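Setting up a kitchen robot at home: tips from our build

We put together a two-armed robot in a shared workshop and moved it into Hakim Ong's kitchen in August. The dishwasher was the first job. These are the notes we wish we'd had on the bench, in no special order. Parts and software differ, so change what you need to.

Pick one job and stay on it

Our first list had everything on it, from wiping counters to feeding the cat. Melur crossed out all but one line: plates out of the lower rack, onto the counter. Two plates at first. You learn a lot from two plates, and you can reset them by hand in a few seconds.

Leave glasses until later. Cutlery was worse for us than glasses and we still don't have a grip for forks.

Park the base before you tune the arms

Mark the floor with masking tape where the wheels go. If the base is off by an inch, every saved arm position is off by an inch too, and you'll spend the evening chasing a fault that isn't in the arm.

Open the dishwasher door all the way and pull the rack to the same spot each time. We put a dot of nail polish on the rack rail. Then check that the hands can rest below the counter edge without touching the door, and that they can come up from there without catching the lip of the counter.

Have a person do the move first, slowly, with the robot parked where it will work. You find out where the elbow wants to be, and which plate has to come out before the other. Amirul rests his fingers on the rim of a plate, and we copied that for the hand.

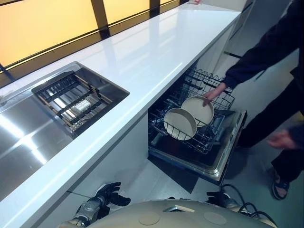 Keep cables off the floor where people walk

Run power along the cabinet base and tape it down at the corners. Leave slack for the full turn of the base plus a bit more. We like cloth tape for this. Duct tape leaves glue on vinyl, and it took Hakim a long time with cooking oil and a rag to get it off.

If you have to have a loose cable for testing, put it on the side away from the person helping. Closed shoes are a good idea too.

Shiny counters and sinks

A glossy counter throws light straight into the head camera. So does a steel drainboard. Three things helped:

Turn off the light over the sink and use the ceiling light.

Lock the camera exposure after the robot is parked. Auto exposure jumps whenever an arm passes in front of the lens.

Lay a damp dish towel on the worst patch. It won't slide, and you can wash it afterward.

Wrist cameras need their own setting. Ours looks down past the fingers, and against a white surface it loses the background completely. Set it so the fingers and the part you're reaching for are readable and let the white go.

Get the wrist view right

Before running anything, close the fingers slowly and watch the wrist picture. You want to see the fingertips and the space between them. A thick finger can hide the very thing you're trying to pick up. If it does, rotate the wrist a little before the approach and save that as the new start position.

Wipe the fingers now and then. Scuffs don't hurt the grip, but grease does. Dish soap on a cloth is enough for rubbery tips. Keep solvent away from them.

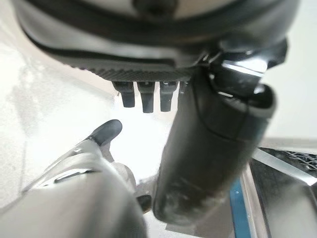

Grip force

Start low. Our software goes from 0 to 3000 and we have never needed the top half of it for plates. Farah Chin got the setting by gripping a paper cup, backing off until it stopped denting, then going up in small steps with a plate held over a folded blanket.

Use cheap plates. We bought 6 at a thrift store and kept the good ones in the cabinet.

Write it down

Keep a paper notebook next to the machine. We log the tape mark, the rack position, the force setting and what went wrong. It takes around 3 minutes a session. Gunhild Hviid started ours, and her pages are still the only ones with readable handwriting - print if yours is like mine.

Stopping

Put the stop button where the helper can reach it, on the counter side. Test it at the start of every session with the arms moving slowly and nothing in the hands.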